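Review: Estine Four-Finger Hand with Fabric Sleeve
Prepared for the equipment pages of the Cumthorpe Handling Workshop
Reviewer: Didier Carré

This review covers the Estine hand and its fitted sleeve, as supplied to the workshop by Roussel and used on our mixed plastics sorting task. It was begun as an ordinary assessment for members considering a purchase. It has become, in large part, an account of a fault which stopped the work twice, and which members already using the hand should read about before they next switch it on.
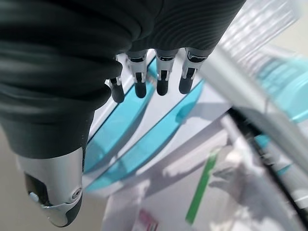
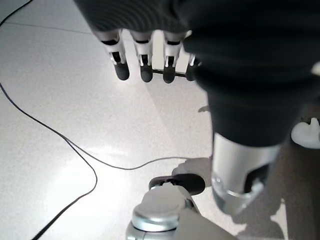
The hand has four fingers and an opposing thumb, each ending in a dark rounded tip. The sleeve covers the palm and runs back over the forearm. Roussel sells the two together, and the sleeve is described in the handbook as a protective part which should remain in place during normal work. We therefore tested the hand with the sleeve on, except where stated below.

The purpose of the trial

The workshop was asked by the Flarnham depot to find out whether a hand of this type could pick light plastic items from a mixed heap and place them in trays. The items are awkward. Many are clear or nearly so, they slide over one another, and some bend as soon as they are pressed. A simple two-jaw gripper does poorly with them – it either misses the edge or squeezes the item until it springs away.

The trial took place in February and ended when the hand had completed 2,629 picks. A pick was recorded when the fingers closed on an item, whether or not the item then reached the tray. Members should bear this in mind if they compare our total with those given by other workshops, where only completed placings may be recorded.

Performance before the fault

For the greater part of the trial the hand performed well. The fingers are narrow enough to go down between items that lie close together, and the tips hold smooth plastic better than the tips of the older hand we use for teaching. Curved pieces, which we had expected to be the most difficult, were lifted with little trouble once the thumb had been set to close slightly later than the fingers. This setting is found on the second page of the control panel and should be easier to reach.

Thin bags and crumpled film were less satisfactory. The hand would often take hold of a fold and then lose it during the lift. We do not regard this as a defect, as Roussel makes no claim for the hand in respect of film, but a purchaser whose work consists mainly of bags should look elsewhere.

Noise is low. The joints move smoothly at the slow and middle speeds. At the highest speed there is a slight knock as the fingers open, and we saw no benefit from working at that speed in any case.

The fault

The first stoppage came without warning. The hand had closed on an item and lifted it, and the command to open was then given. Three of the fingers opened and one remained bent. The control panel showed all of the fingers as open. The arm accordingly moved on to the next pick and lowered the hand towards the heap with one finger still curled and the item still held in it.

The operator pressed the stop button, and the arm halted before the hand met the table. No person was hurt and nothing was broken. The item was removed with the power off, and the finger was found to move freely when pushed by hand.

After a restart the hand worked normally, and the operator, having found nothing amiss, continued. With hindsight the trial should have been suspended at that point. The workshop's own rules allow a restart after a single unexplained stop, and those rules have since been changed.

The second stoppage followed the same pattern, with one difference. On this occasion the thumb was slow to open as well, and the item was dropped outside the tray during the movement. The trial was then ended.

What was found

The hand was examined on the bench with the sleeve on and again with it off. With the sleeve on, and the wrist turned well over to one side, the fabric gathered in a thick fold at the base of the fingers. When the wrist was turned back, the fold did not always fall away. Part of it could be drawn in behind the first joint, where it acted as a soft wedge. The motor then reached the end of its travel, but the finger did not follow it fully.

With the sleeve off, we were unable to reproduce the fault at all. The same movements were repeated over 5 sessions and every finger opened each time. We consider this good evidence that the sleeve is the cause, though we cannot rule out that a worn linkage would behave in a similar way.

The more serious matter is that the control panel reported the finger as open. The position shown to the operator is taken from the motor and is not measured at the finger itself. Any obstruction between the two is therefore hidden from the panel, and from any program that relies on it. The handbook does not mention this. A reader of its chapter on safe working would suppose that the word "open" meant that the finger was open.

The question of the sleeve

It would be easy to advise members to take the sleeve off and leave it off. We do not give that advice. The sleeve keeps dust and small scraps out of the joints, and it also covers several places where a fingertip or a loose cuff could be caught. An uncovered hand should be used only behind a closed guard, and the workshop's open bench does not meet that condition.

The sleeve as supplied is, however, too long for the hand. It is cut generously so that the wrist may turn without straining the fabric, and the spare length has nowhere to go. A narrow strap or a stitched band close to the palm would hold the fold back. We tried a temporary band of soft tape, and the fault did not return while it was in place. The tape worked loose before the end of the session and cannot be recommended as a lasting repair.

Cables

A smaller point concerns the cables. Those supplied are thin and black, and rather longer than most benches require. They should be led away from the area in which the arm moves, and fixed down wherever they must cross a floor or a work surface. Roussel includes no clips. At the price asked, a small bag of them would have been welcome.

The supplier's reply

We reported the fault to Roussel with a written account and a copy of the recorded movements. The first reply suggested that the item being lifted had been too heavy. This was not the case, and we said so. The second reply was more helpful. It accepted that the sleeve could enter the joint when the wrist was fully turned, and stated that a shorter sleeve was being prepared. No delivery date was given, and no change to the panel display was offered.

The workshop regards the reply as incomplete. A shorter sleeve will make the fault less frequent. It will not alter the fact that the display can show a finger as open when it is closed, and there are causes other than fabric which might hold a finger back – a piece of film, for instance, or a hardened drop of glue.

Instructions to members

The following apply at Cumthorpe until further notice, and Flarnham has agreed to adopt them.

The turn of the wrist is to be limited in the control settings to half of its full range.

The operator is to look at the fingers after each release and confirm that they have opened. The display is not to be relied upon for this purpose.

The hand is to be run at the slow or middle speed only.

If a finger fails to open, the stop button is to be pressed and the power switched off at the wall before anyone reaches towards the hand. The fault is to be entered in the bench book and the hand is not to be restarted on the same day.

The sleeve is to be inspected before work begins. A sleeve with pulled threads, thin patches or a stretched cuff is to be withdrawn.

No member is to work with the hand alone.

Setting up and upkeep

Apart from the matters above, the hand is straightforward to own. Fitting it to our arm took one morning, most of which was spent on the control settings. The fingertips can be changed with the small key provided. Cleaning is simple, though the handbook's drawing of the thumb joint shows an earlier pattern and does not match the part supplied.

The sleeve may be washed by hand in cool water. It must be completely dry before it is refitted, and we found that this required a full night on the rack. Members should order a spare at the time of purchase if the hand is needed every day.

Assessment

The workshop awards the Estine hand 2 stars out of 5. Its handling of smooth and curved plastic would have earned a higher mark, and the reviewer wishes to record that he would choose its fingers over any others the workshop has tried. The mark reflects the false reading on the control panel and the absence of any warning about it in the handbook.

Members who already own the hand may continue to use it under the instructions given here. Members who have not yet bought one are advised to wait for the shorter sleeve, and to ask Roussel in writing whether the finger position will be measured at the finger. The shorter sleeve will be tested at Cumthorpe when it arrives, with the same items and the same movements, and the results will be added to this page.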